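Writing house rules for a two-armed robot that picks from open shelving

Posted September 23, 2021 in Robots and Automation

Famcombe Stores

Hello all, and apologies in advance for the length of this! I look after the day-to-day running of a small room in Famcombe where we're teaching a two-armed robot to take black moulded pieces off a shelf and put them in a bin on the floor. The suppliers' paperwork covers the robot very thoroughly, and it says next to nothing about the room. We've been asked to put up a single page of rules by the door and I have been going round in circles with it since May.

It's an ordinary sort of room, with yellow shelving, carpet tiles and rather a lot of cardboard. The bin gets moved about more than I'd like. Some days people stand it on the floor, some days they raise it on a low cardboard box and lay a board across the top so the pieces sit higher. I can't decide whether the rule should fix one way or allow both.

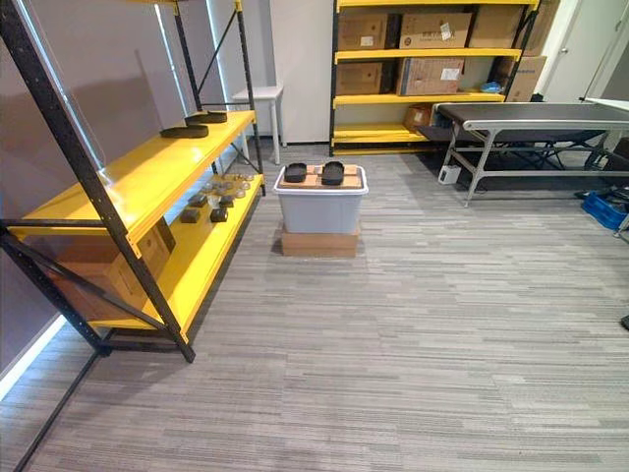
What we have on the page so far

There are 9 rules at present, and I suspect that's too many for anyone to read while holding a cup of tea (which is rule 4, no tea). The main ones are: nobody steps between the shelf and the bin while the arms are powered, one person holds the stop button and does nothing else, and the bin's place is marked before we start. We also leave 30 minutes at the end of each session for putting the room back.

Is there anything obvious missing? And does anybody have a sensible rule for packaging? I'd love to see how other people have worded theirs, even if it's only a scrap of paper taped to a wall.

Tilly_at_the_bench

What a nice problem to have. I'd start with the floor, which always gets left till last. Clear plastic is the one I'd be strictest about, as it's hard to spot against a patterned carpet and it slides about underfoot. Our wording is "wrapping goes out of the room before the arms come on", and I'd add that it means the crinkly strip lying alongside a box as well, and not just the big sheets. People will swear blind they've cleared up and they've left that bit every time.

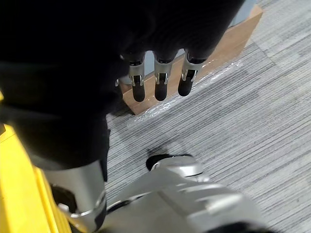
Floors and walkways

Tape the bin's outline on the carpet and tape the walkway too, in a different colour. Ours is 30 inches wide, which suits our room and may not suit yours, so do measure with the arms stretched out as far as they'll go. For the bin on a box with a board over it, I'd allow it only if it's written up as its own layout with its own check. A board that isn't fixed down can be nudged by a hand coming in low, and then everything on it goes for a walk.

I would also put something in about what else may live on the shelf. We let small parts stay out if they're in tidy groups with clear space round whatever is being picked, and no loose fittings on the picking shelf itself during a run. And a line about cables! If the leads at the wrist can hang over the rim of the bin, somebody ought to check that at the start, with the arm moved slowly through its whole reach.
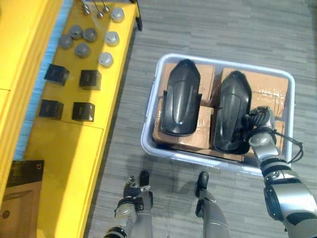
Salian Old Hand
Moderator, Robots and Automation

Good advice already, so I'll only fill in the gaps. A page by the door is fine but it isn't a risk assessment, and you need the assessment first. Write down each task, who could be near it and what could trap, strike or trip them, then take the rules from that. ISO 10218 is the usual place to look for industrial robots, and whether it fits your machine is a fair thing to ask the supplier in writing.

Two arms need their own line. People watch the hand that is holding something and forget the other one, which may be open and reaching towards a different shelf at the same moment. We say "both arms are live until both are parked". I'd also have the rule cover dropped pieces: stop, park, then pick up. It's so tempting to lean in and straighten something in the bin.

As for how many rules, I wouldn't fret. Keep the short page for the door and let the longer one live in a folder. Go over both every 10 weeks, and whenever the shelf or the bin changes place.

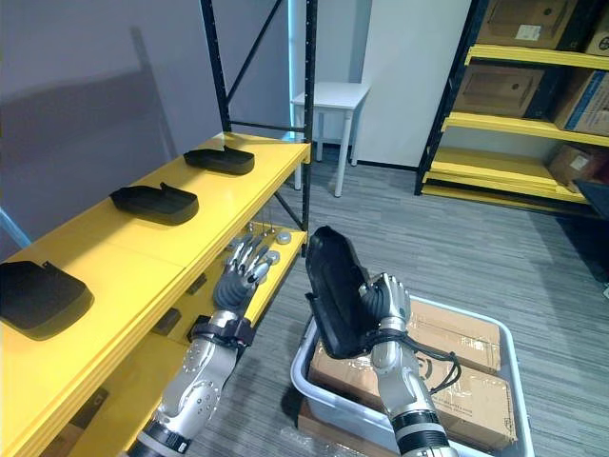
Brindanlow

I don't agree about the folder, it'll never be opened. We had one and the only thing in it was the receipt for the folder. Put it all on the wall in big type and cut anything that won't fit. Agree on the dropped pieces though, that's the one we break most.

Famcombe Stores

Thank you, all of you, this is so helpful. "Both arms are live until both are parked" is going at the very top. I'll ask the supplier about the standard, and I'll write the raised bin up as a separate layout and see whether anyone still wants it once there's a form to fill in. The tea rule stays.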